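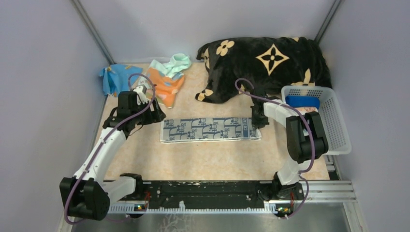 A reader asked under my last thread if 60 episodes of folding are enough, and said that for a towel it should be, the towel is only a rectangle. I began to write a short answer and it became this thread.

---

Sixty was enough for a policy that folds one towel, placed flat, in the same spot, with the same side up. We had this in the first week at Rallex and we were very happy with it. Then I turned the towel by a quarter and the arms made the fold in the air next to it.

---

So now we collect differently. As of 4/9/25 we have 1781 episodes in the set, which we call Rathnayake inside the team. All of them are two-arm, all teleoperated, all cloth.

---

One episode is one task from start to finish: cloth on the mat, grippers open, then fold or move or put in the basket, then grippers open again. The operator presses the pedal at the beginning and at the end. If you forget the pedal at the end, you get a long episode where the arms stand still, and the model learns very well to stand still.

---

I threw away 79 episodes in the last cleaning. Most of them were forgotten pedals. A few were from a day when the clock of one wrist camera was behind the other cameras. In the video you notice nothing. In the numbers, the gripper closes before the picture shows that it should close.

---

My advice on clocks: check them every morning with something simple. We close both grippers hard at the same moment and compare the streams by eye in Rultura. It takes a minute. I did not do it for the whole of our first month and I regret it.

---

About choosing fabrics. At first we had only kitchen towels from the same pack. Thin, light, always the same color. Then we added terry, and the grip changed completely, since the loops compress and the fingers close further than you expect.

---

Plush is the hardest for me as an operator. A plush blanket has so much volume that when you lift a corner, the rest follows late and lands somewhere you did not plan. I do my plush episodes at the start of the shift, when I am still patient.

---

We also leave other cloths on the mat while we fold the one we want. This makes the work slower. A policy trained only on an empty mat takes hold of anything with an edge, and in a real laundry corner there are edges everywhere.

---

Question I get often: do you keep the failed grasps? Yes, if the operator recovers. If the finger slips off and I go back and take the corner again, the episode stays. These are for me the most valuable ones. If I slip and then give up, it goes out.

---

For a while I recovered too elegantly. I saw the slip coming and corrected before it happened, and the recording had no mistake in it to learn from. A colleague with less practice made better data than me that week. I was a little offended.

---

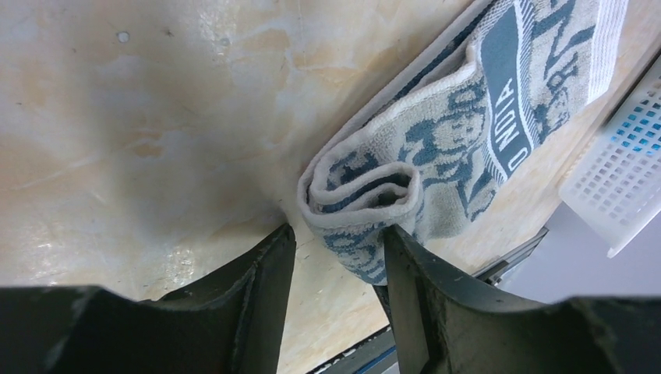 *Wrist view, end of the folded towel at the fingertips.*

---

I review mostly in this view. From the fixed camera a grasp can look fine when the fingers hold only the top layer. From the wrist you see the layers at the end of a fold, and you know sooner if you are going to take all of them or just one.

---

The wrist view has its own trouble. The fingers cover a good part of what you want to see, and when the towel is near, it fills the rest. The policy needs both views. We tried wrist only, to save disk space, and it lost the basket every time it had to look for it.

---

Patterned towels, by the way, I recommend. I was afraid that the model would learn the letters instead of the cloth. What I see is that a print helps me as a reviewer: I can tell which side is up and how far the fold has moved. For the model I cannot say yet, we have not trained with plain and printed separately.

---

Labels. We write one sentence per episode in plain English, for example "fold the towel in half, long side." I wrote "lengthwise" in the beginning and two of us understood it in opposite ways. (English is not the first language of anybody in our team.) Now the rule is that we name the side that the grippers hold.

---

Speed. New operators are too slow, then after a week they are too fast. I ask for a pace where I could talk at the same time. When someone is in a hurry, the cloth still swings at the moment of release, and where it lands is luck.

---

We record up to 20 episodes in one sitting and then change the person. After that the hands become lazy and all the folds begin to look the same. I changed this rule once, to finish before a holiday, and when I plotted the arm paths they were nearly one line.

---

Next step: we send a second copy of the table to Sarnen, with other walls and other light, and the team there will record the same tasks. I would like to have both sets joined by July. If the policy from here works there without new data I will be surprised, and I will write it in this thread.

---

Back to the reader with the 60 episodes: please do them, train on them, and then move the towel by a hand's width and run it again. You will know in one afternoon which data you are missing, and it is a cheaper way to find out than ours.

---

If somebody has a good method to put a cloth back to a random start without a person crumpling it by hand, please write to me. We crumple by hand, and I am sure each of us has a favorite crumple.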